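Voting in the Drandale council elections: common questions

14 shares | 3 comments

Who can vote in May?
Anyone aged 18 or over who is on the register for Drandale or Humness by the closing date in April. Being on the council tax list does not put you on the register.

I moved from Humness to Drandale this year. Do I need to register again?
Yes. Registration goes by address. Use the same form and give your old address in part two.

How many names does a candidate need on the nomination form?
Two electors from the ward, a proposer and a seconder. Both must sign the paper form - we can't take a scan or an email.

How many seats are there?
There are 22, all up for election this time. Humness East was won by 692 votes last time and its boundary has not changed.

What can a candidate spend?
The limit has a fixed part and an amount for each elector in the ward. The figures are in the candidate pack. Keep every receipt, including those for small items.

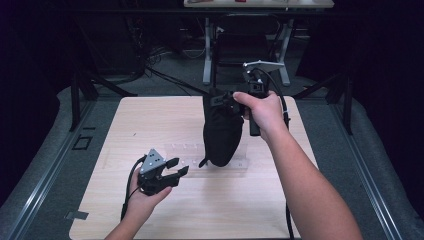
Electoral Services Team, Drandale District Council

Can I put up posters?
On your own property, yes. Posters on lamp posts and road signs will be taken down.

When do polling stations open?
From 7am to 10pm. If you are in the queue at 10pm you can still vote.

Can I watch the count?
Candidates, their agents and appointed counting agents may attend. The hall holds 200 and we keep 100 places for counting staff, so please send in agents' names early.

Contact Electoral Services | © Drandale District Council | Back to top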